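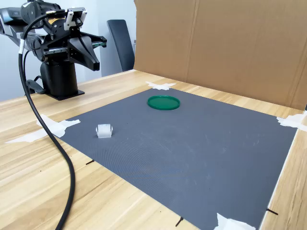 Figure 4. Light wooden tabletop with a dark gray mat fixed in place.

4.2 Effect of surface covering on settled dust

The rooms differed in what lay on the work surfaces, and this turned out to matter more than the cleaning schedule. Of the 16 rooms in the survey, seven had at least one table with a mat or other covering attached to it (Figure 4). The remaining rooms had varnished or painted tops, with the exception of one room at Kikura where the tops were left untreated. Coverings were classed as fixed if they could not be lifted by hand at one corner without tools or visible force, and as loose otherwise. Loose coverings are treated in Section 4.3, as they were often taken up and shaken between visits and the mass recovered from them cannot be compared with the rest.

Dust was collected with Dustex adhesive sheets pressed flat on the surface under a weighted plate, then lifted in one motion and folded inward. Each sheet was weighed before and after contact in the same balance room, after being left overnight to come to the humidity of that room. The pressing weight and contact time were those given by Xaba for painted metal. We kept them for wood and for mats so that the surfaces would be treated alike, although a longer contact might have drawn more from the textured mats. The recovery tests in Section 3.4 suggest that the loss is small for coarse dust and not small for fine dust. The figures for mats should therefore be read as lower bounds in the fine fraction.

Sampling spots were chosen by laying a paper grid over the surface and drawing squares at random. Squares holding an object were passed over and the next draw was taken. Squares touching the edge of a covering were recorded separately, for reasons given below. The same squares were used on all later visits to a table wherever this could be done. Where an object had since been placed on a square, the nearest square on the window side was used and the change was noted. This rule introduces some bias, given that dust near windows was usually heavier, but it was applied to few squares and leaving these out does not change the order of the surface classes.

Sampling ran for 16 weeks at both sites. The Menen rooms have forced air supply with ceiling outlets, and the Kikura rooms are aired by windows only. Building staff were asked to keep to their normal routine and to log each wipe-down on a sheet by the door. The logs are complete for Menen. For Kikura there is a gap in March, when the sheets were taken down during painting of the corridor and put back later than agreed. Visits that fell in the gap were kept for the deposition totals and dropped from all tests that use time since the last cleaning.

4.2.1 Deposition on mats and on open wood

When tables in the same room were compared, the fixed mats held more dust per unit area than the wood next to them in every room where both could be sampled. The difference was present on the first visit and grew slowly. It was larger at Kikura. Three causes are possible: dust may settle faster on the mat, it may be held better once settled, or it may be removed less fully when the table is wiped.

The first can be set aside. Glass settling plates placed on the mat and on the wood beside it gave the same mass within the error of the balance, at both sites and in both airing conditions. The air over the two surfaces was carrying the same dust, and at the same rate. Differences in surface charge could still draw fine particles toward a synthetic mat, but a plate set on such a mat would be expected to show some sign of this, and none was seen.

The second and third are harder to separate. On days when no cleaning was logged, the gap between mat and wood widened only a little. After a logged wipe-down it widened sharply, and for wood the mass fell close to the blank value, while for mats it fell by a modest amount and in two rooms by less than the spread between squares. We take this as evidence that incomplete removal accounts for most of the effect. Retention against drafts and sleeves plays some part, mainly in the window-aired rooms, where loose fiber was seen to drift off varnished tops when a door was opened.

Cleaning method was uneven. Menen staff used a damp cloth and worked in one direction. Kikura staff used whatever was on the cart, sometimes a dry cloth. A dry cloth moved coarse dust across a mat and left it along the far edge, where the edge squares picked it up. This is why edge squares are reported on their own line in Table 5. In a pooled mean they would hide the loss from the middle of the mat, and a reader would conclude that dry wiping had done nothing. It had moved the dust a short way.

4.2.2 Color and visible soiling

Visible soiling was scored by two readers on a scale from clean to heavily soiled, before any sheet was pressed. The readers did not see each other's scores. Agreement was good for light wood and poor for dark mats. On light wood, both readers tended to miss pale mineral dust and to mark down surfaces with a small amount of dark fiber. On dark gray and black mats the reverse held. Pale lint stood out at very low mass, so that some mats were scored as soiled soon after cleaning, and fine gray dust went unseen until there was a great deal of it.

It follows that a visual score cannot be used across surfaces of different color, even as a rough guide. Within one color it did rank the rooms in nearly the same order as the balance. Facilities that rely on inspection by eye could keep doing so with one reference surface per room, of known color, checked at the same time of day and under the same lamp. Low-angle light improved the scores on wood and made them worse on textured mats, where the texture itself threw small shadows that both readers took for grit.

4.2.3 Particle size

Sheets from four rooms, two at each site, were examined under the microscope after weighing. Textile fiber and paper fiber made up the larger part by area on all of them. Mineral grains were more common at Kikura, in keeping with the open windows and the unpaved lot on that side. On mats the fine fraction was underrepresented compared with the settling plates, and on varnished wood it was not. The missing part is either worked down into the mat texture or left behind by the adhesive. A few mats were sampled twice on the same square, with a fresh sheet each time, and the second sheet still brought up fine dust in amounts well above the blank. We did not press a third.

This has a bearing on the comparison with earlier work. Surveys that used vacuum sampling on carpet and sheet sampling on tables report a finer dust on carpet, and some authors have explained this by foot traffic breaking up coarse particles. Part of the difference may come from the sampling method alone. We cannot settle the point with the present data, as no vacuum samples were taken.

4.2.4 Limits

Room choice was not random. Rooms were included where the users agreed to it, and rooms with heavy daily use are probably underrepresented. The mats were of different makes and ages, and their age could not be learned in most cases. A worn mat is smoother than a new one, and it is likely that the mat class covers a wide range of true retention. Wood finish was judged by eye and touch only. Finally, the last set of sheets from Kikura, dated 2018-06-24, was weighed after the balance had been moved to another bench. Check weights read within tolerance before and after the move, and the set has been kept, but it is marked in the tables.

4.3 Loose coverings

Loose coverings were found at Menen only. They were mostly cloths and thin plastic sheets, laid over part of a table and shifted from visit to visit. The surface under them was cleaner than the surrounding top at the start of the period and dirtier by the end of it – dust had worked in from the edges and was not reached by wiping.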